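Teaching a robot hand to tidy up: my final project report

Software for picking, placing and knowing when to give up
Aug 8, 2018

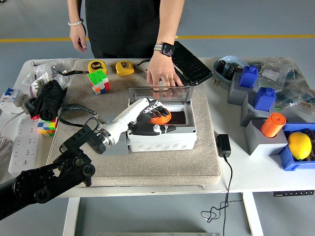
I picked this project in February because I thought the hard bit would be done for me. The arm came with drivers, the hand came with drivers, and all I had to do was write the part in the middle that decides what goes where. I can now report that the part in the middle is where all the trouble lives!

The aim was simple enough to fit on a sticky note. Given a table with a load of mixed bits and pieces on it, the robot should find an object, pick it up, drop it in a box, and be able to take it out again if asked. My software is called Plusteo (it was the name of my first folder and it stuck). It sits on top of Vonix, the motion planner our lab already uses, and talks to the hand through a small driver I had to partly rewrite.

How the software is put together

There are 3 programs running side by side. The first one looks at the camera picture and guesses where things are. The second asks Vonix for a path and sends it to the arm. The third runs the fingers. I started out with everything in one giant script, which was fine until the camera part got slow and the fingers would freeze halfway through closing. Splitting it up took me a fortnight and I should have done it on day one.

The programs pass short messages to each other, each with a time stamp. If a message is too old it gets thrown away. That sounds fussy, but before I added it the arm would sometimes set off towards where an object used to be, very confidently, and close on thin air.

Finding things

For round things like the orange ball I got away with colour and shape. Find the orange blob, fit a circle, look up the depth in the middle, done. Rubik's cubes were a pain, as the colour finder wanted to treat every square as its own little object. In the end I grouped neighbouring blobs together and checked whether the whole lump was flat-sided – crude, but it works in decent light.

The clear lid on the junction box was the worst. The depth camera looks straight through it, or picks up a reflection and invents a surface floating in mid-air. Vonix then either plans a path through the lid or refuses to plan at all. My fix was to stop trying to see the lid. I measured the box and put a made-up solid slab in the planner's map, hinged at the back, with the opening angle typed in by hand. I'm not proud of that one, and it's top of my list to replace.

Planning the reach

Getting into the box was harder than getting to it. The hand is wide and the walls don't leave much room for the fingers, so there are only a few angles that work. At first I asked for one perfect grasp pose and the planner failed constantly. Now I make a bunch of possible poses tilted different ways, score them by how far the knuckles stay from the walls, and try them in order.

The last stretch down is done in a straight line at low speed. I also let the path stop early if the finger motors feel a push. That came after the hand leant on the box and shoved it across the mat, with me lunging for the stop button.

Closing the fingers

My first version told every finger to go to a fixed angle, and the ball simply squirted out sideways. The second version closes each finger until its motor current rises and then holds it there. The fingers don't all touch at the same moment, so I made the early ones wait for the rest before anything squeezes. That one change helped more than all the vision work put together (and it's eleven lines of code, which hurts a bit).

Results

I ran 62 full tries with the ball at the end of term, with the lid propped open. 5 of them failed. In 2 of those the planner ran out of time, and in the others the ball slipped as the hand lifted. Cubes did worse, mostly when they landed against a wall with no space for a finger, and I didn't run enough of those to give a number I'd trust.

What I'd change

I'd write the logging first. For weeks I was debugging from memory and scribbles, and half the bugs I chased were ones I'd already fixed. I'd also like the software to work out the lid angle for itself, perhaps by touching it gently with a fingertip. Bottles are untested so far. The code, the settings files and the logs from the ball runs are all in the Plusteo folder on the lab drive, and the notes on starting the 3 programs in the right order are in the readme – please do read that before switching the arm on.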